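Home Issues Articles Authors Search

Feb 3, 2026
Nokuthula Radebe

3. Words for place in everyday directions

3.1 Background to the task

Speakers of English have more than one way to say where a thing is. A cup may be behind the kettle, past the kettle, or on the far side of it. The choice depends partly on where the speaker is standing and partly on whether the kettle has a front of its own. Objects with no obvious front, such as a ball, a plain box or a flowerpot, leave only the speaker's position to go on, and "behind" then usually means "farther from me". Two things next to each other at the same distance tend to be "beside" or "next to" one another whichever one is named first. 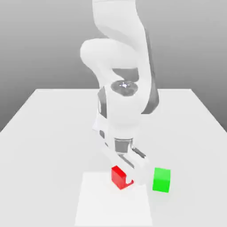

Department of Language and Communication, Filtusness College

Earlier work in our department looked at these words in written instructions. Spoken directions are less tidy. People restart, point, and change from their own viewpoint to the listener's partway through a sentence. The present section deals with speech only, and with directions given inside the home. Directions for driving or walking through a town rely on street names and landmarks and are left for section 4.

3.2 Speakers and recordings

We recorded 75 adults in Floveck and in the neighbouring district of Camargo. All had lived in the area for at least 12 years and used English at home every day. Many spoke a second language as well, and we did not exclude them. Each speaker was asked to tell a partner over the phone where to find ordinary things in the speaker's own kitchen: a particular bowl, the spare light bulbs, the good scissors. The partner had never been in the house. Using the phone removed pointing, although several speakers can be heard tapping on cupboard doors as they talk.

The recordings were transcribed in Orkard and checked by a second listener. Where the two listeners disagreed on a word, the passage was played again and marked unclear if they still disagreed. We kept false starts and repetitions in the transcript, as they often showed a speaker giving up one viewpoint for another. A phrase was counted once for each object it located. This gave almost 1,000 phrases.

3.3 Coding

Phrases were sorted by viewpoint. In the first group the speaker used a fixed part of the room or the furniture ("in the drawer under the stove"). In the second the speaker used an imagined person standing at the door or the counter ("when you come in, it's on your left"). A phrase that did both was placed with whichever part came first.

"Behind" needed more care. In a cupboard it nearly always meant farther from the door of the cupboard, so that a jar behind the rice was a jar you would reach after moving the rice. On an open counter it could mean farther from the person or closer to the wall, and in most kitchens these come to the same thing. They come apart on an island or a table in the centre of the room, where a person may walk up from any side. We coded these uses separately.
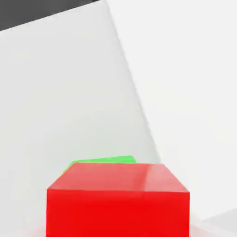
Figure 1. A red cube with a bright green object directly behind it, partly hidden.

3.4 Results

Fixed parts of the room were the more common starting point. Speakers moved to the imagined visitor when the furniture gave them nothing to name, as with a long run of identical cupboards. Older speakers were more likely to begin at the door and lead the listener through the room, but they did not differ from younger speakers in how they used "behind".

"Beside" and "next to" were used for the same arrangements, and many speakers used both in a single call. "In back of" was rare in both districts. Size and colour words were added mostly when two similar objects stood close together, and they normally came before the place phrase: "the blue tin, the one behind the flour". When a speaker left the colour out, the partner often asked for it.

Kitchen islands gave the most repairs. A typical case is a speaker who said that the fruit bowl was behind the toaster, stopped, and began again with "if you're at the sink". We return to these repairs in section 5, together with the follow-up calls made in April.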